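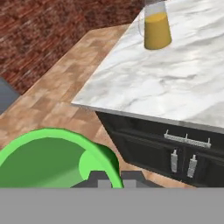

Forums > Simulation > Kitchen task packs

hafstein_lab
Has anyone paid for the Londico kitchen pack? It's $300 for one seat and I mostly need wrist camera views.

kiriharawira
We've had it since March. 693 scenes, where the page says 1000. Bowls and counters load clean. The clear pitcher with the orange drink renders fine for us too.

sireck88
Not worth it. Marble top, black cabinets, a green bowl, same look over and over. Milow does that for $100.

kiriharawira
Milow's cabinets don't open. Londico's do, at least in the scenes I ran.

sireck88
Half my drawers jammed on version 2.

Soo-ah Ra
Update the collision files and try the drawers again. I agree about the scene count, I wrote to them and got no answer.

hafstein_lab
Does the gripper clip through the bowl rim when it gets close?

kiriharawira
Only with the default step size. Cut it in half.

hafstein_lab
OK. I'll get one seat and post my numbers.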